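Household Products and Their Claims
Handout 2 – Reading the label before you believe it
Trunddale Evening Courses, Room 502
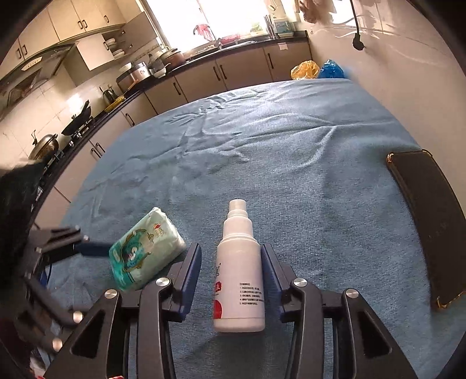 Most of what gets sprayed around a kitchen is water. The label rarely leads with that. It leads with a big patch of color and a name, and the numbered directions come in small type off to one side. Read the small type first.

Claims to be suspicious of

"Kills 99.9%." Of what, and after how long? Many sprays have to sit wet on the counter for minutes. Almost everyone wipes after 30 seconds, me included.

"Natural." Means very little. So is vinegar, and it will still dull a marble top.

"Concentrated." Compared with what? If no dilution is given, ignore the word.

Wipes and tissues

A cartoon on a pack tells you who it is meant to appeal to and nothing about what is in it. Check whether a pack holds dry tissues or wet wipes before you compare prices. The Gramstead price sheet lumps them together, so treat its averages with care.

For next time

Bring one spray bottle from home, closed tightly. Lay it on a towel – nozzles leak – and copy out the directions word for word. If they are in a language you don't read, get them translated and don't guess from the pictures.

Then cross out every word that could not be tested. I expect short lists.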